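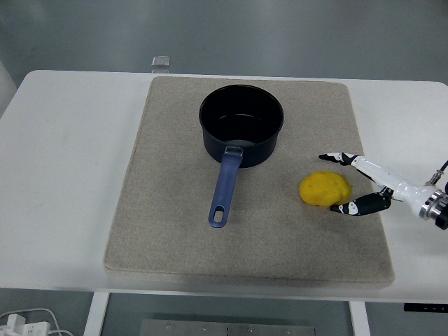
Fig. 1. Black saucepan with blue handle, on the felt mat.

Cooking Without Cheap Gas: Household Energy in Wendix
Firouzeh Rahimi and Behrouz Fallahi, August 2019

Question was simple. What would people in Wendix do if natural gas prices doubled? Sent out 100 survey forms, got 17 back. Low, we know. Tahmineh Kordestani helped with the bills part.

Background: the town was built out for cars and gas heat, almost no bus service past Rezaei Road. Everybody we read on peak oil says places like this get hit first. Fracking pushed that date back — we don't think it canceled it.

Results. Average gas and electric spending was 1,620 dollars a year. Most said they'd turn the heat down. Only 4 had thought about how they would cook or get to work. One wrote "move in with my sister." Nobody mentioned insulation, wich suprised us.

Problems: the November bills are missing for some houses, so winter use is probaly too low in our table. Renters with heat included left the cost line blank.

Next — redo the survey door to door, add a question on commuting distance. Sources on last page.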